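Who Gets to Say It's Creative? A Studio Theory Project Report
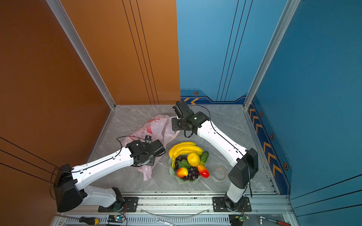 Standero Kabbaj
Second-year student, Visual Arts and Criticism

I picked this topic because I lost an argument. In June our class went to see the graduate show at Holtel, and there was a wall of biscuit tins, all flattened and hung in a grid, and I said (too loudly) that it wasn't creative, it was just tidy. My tutor asked me what I'd need to see before I changed my mind and I had no answer at all. So that became the project!

My question was pretty simple: do people judge a work differently when they've been told someone else rates it? I put 2 sets of student drawings up in the hallway outside the print room. Both sets had the same drawings in them, but one had little labels saying the work had been shortlisted for a prize, and the other had only titles. Then I asked people to give each drawing a score for originality and write a few words on why. I ended up with 39 response sheets, which was more than I'd hoped for – the free Anzacs probably helped.

The labelled set did score higher, though not by as much as I'd bet on. What surprised me more was the comments. Under the plain titles people wrote things like "nice shading" or "bit wonky". With the shortlist labels, the wonky one was suddenly "playful" and someone called it "a deliberate refusal of perspective". I know the student who drew it and I can promise you there was no refusal going on.

I also read up on still life, where the colour and brushwork could be gorgeous and the genre was still ranked near the bottom by the academies for ages. A bowl of fruit didn't count as a serious subject. My essay on that part ran to 1608 words and my tutor made me chop it, so it's gone in the appendix.

There are problems with all this. Most of my respondents were art students, who like to think they're immune to labels, and a few of them had clearly seen both sets and worked out what I was doing. If I did it again I'd use a public library or a shopping centre, and I'd keep the two sets in different buildings.

I still don't love the biscuit tins. I did go back for another look, though, and stayed a fair bit longer than the first time.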